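Home > Phones and Desk Accessories > Corded Telephones > Arkau Desk Telephone, Red

Arkau Corded Desk Telephone
Color: Red
Sold by Dutemthorpe Home & Office
In stock

Overview

The Arkau is a push-button telephone for a standard analog phone line. It has one handset, one keypad, and a ringer. There is no screen and no answering machine. It takes its power from the phone line, so there is no adapter to plug in and no battery to replace, and it keeps working in a power outage as long as the line itself is live.

We have carried the Arkau for several years. Most of the ones we sell go to kitchens, front desks, workshops, and guest rooms. A good number also go to people who want a phone for a parent or grandparent and don't want to explain menus. If you need caller ID or speakerphone, look at the Blomqvist models on our main telephone page.

The red version uses the same parts as the black and the cream. Only the color of the plastic and the cords is different.

What is in the box

Telephone base
Handset
Coiled handset cord
Line cord with modular plugs at both ends
Printed instruction sheet
Blank paper strip for writing in your own number

Setting up

Plug one end of the coiled cord into the handset and the other into the matching socket on the base. Push until each plug clicks. The line cord goes into the larger socket on the base and then into the wall jack. Put the handset on the cradle for a few seconds, lift it, and listen for a dial tone.

If your phone service comes through a modem or an internet box, plug the line cord into the port marked for telephone. Some providers have to turn that port on for you. The phone needs a tone line and will not work directly on an office digital system.

Color and finish

The shell and handset are molded in red all the way through, so a small scratch will not show a different color underneath. The finish is glossy. It wipes clean easily and it also shows fingerprints, mostly along the grip of the handset. If that bothers you, the cream version hides them better.
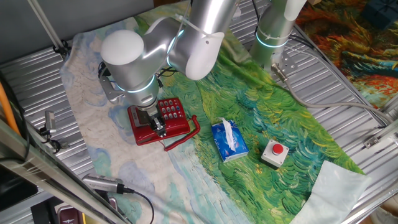
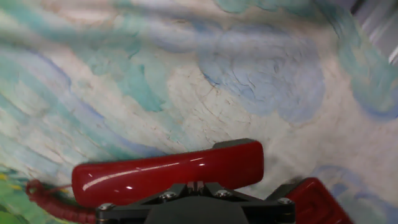 Length is the thing people ask us about most with a corded phone. The handset cord measures 18 inches at rest and stretches a good deal farther, enough to stand up from a chair and turn to a filing cabinet. Leave some clear space beside the phone when you pick a spot for it. The coil does not lie straight on a table. It wanders off in a curve, the way the red cord loops over the pale part of the printed cloth in the first photo, and a cup left too close will get dragged along sooner or later. The cord is red to go with the handset, though it does not have the same shine. Replacement cords are sold separately in red, black, and cream, and any standard handset cord will also fit.

Keypad

The buttons are light gray-blue on the red phone and sit in rows to the right of the cradle. They have a short travel and a definite click at the bottom. The numbers are printed under a clear layer, and we have not had a phone come back with the numbers worn off.

The redial button calls the last number again. The flash button is for call waiting. Hold it for a moment and let go. There is no memory dialing on this model, so the numbers you call most will need to be on a card or in your head.

Ringer

The ringer switch is on the back edge of the base and has high, low, and off positions. High can be heard through a closed door in most houses. Low is about right for a bedroom. With the ringer off you can still make calls, and other phones on the same line will ring as usual. The ringer is electronic. We get asked whether it has a real bell, and it does not.

Handset

The handset is shaped to be held between the ear and the shoulder for short stretches, and it has some weight to it. The earpiece volume is set at the factory and is not adjustable. It is loud enough for most people in a quiet room. Someone with hearing loss will be better off with an amplified phone, and we keep two of those in the Blomqvist line.

The handset works with most hearing aids set to telephone mode.

Where to put it

The base has four rubber feet. They hold well on wood, glass, and laminate. On a tablecloth the feet will grip the cloth, but the cloth itself can slide, so use a table pad under it or put something with a little weight at the other end. The phone can also be hung on a wall plate with the bracket listed under accessories. To use it on the wall, take out the small tab in the cradle, turn it end for end, and push it back in. It then holds the handset in place when the base is upright.

Keep it away from the sink and off radiators. Red plastic fades in strong sun. If the only good spot is a windowsill, order the cream.

Cleaning

Unplug the line cord first. Wipe the base and handset with a soft cloth dampened with water and a drop of dish soap, then dry them. Do not spray anything directly on the keypad. Alcohol wipes are fine on the earpiece and mouthpiece but will dull the gloss if used every day on the rest of the shell. A paper tissue will take off a fingerprint but tends to leave lint in the seam around the buttons.

For the cord, run a damp cloth down it while holding it stretched. If the coil has twisted on itself, unplug it from the handset, let it hang until it stops turning, and plug it back in.

Specifications

Type: corded, single line
Dialing: tone only
Power: from phone line
Display: none
Ringer: high, low, off
Redial: last number
Handset cord: coiled, 18 inches at rest
Weight of handset and base: some 400 grams without cords
Mounting: table, or wall with bracket
Colors: red, black, cream
Warranty: 2 years

Accessories

Arkau wall bracket
Arkau handset cord, red, black, or cream
Line cord, extra long, white
Line splitter for two phones on one jack
Itari table pad, small

Shipping and returns

Orders placed before noon ship the same day except on weekends. Unused phones can be returned in the original box for a full refund. Used handsets are accepted only if there is a fault. For a fault within the warranty period, write to us with your order number and a short note on what the phone is doing. We will usually send a replacement cord first, as a bad cord is the most common cause of crackling or a dead earpiece.

Hotels and offices ordering 100 or more should ask for a quote. Large orders in red take longer than black, and the next full shipment of red is due in May. Smaller orders are filled from the stock we have now.

Common questions

Can I use it with a cell phone?
No. It needs a phone line or a telephone port on a modem.

Can I use two of them on the same line?
Yes. Both will ring. If both handsets are lifted, you can both talk.

There is a dial tone but the buttons do nothing.
Check with your phone company that the line accepts tone dialing. A few older lines are still set up for rotary.

The phone does not ring but I can call out.
Look at the ringer switch on the back edge. It is easy to knock to off when moving the phone. If it is set to high and still silent, try the phone on a different jack before writing to us.

Is the red the same as the older Arkau red?
It is very close. The older one was slightly more orange. A new cord on an old phone will look a little darker than the base.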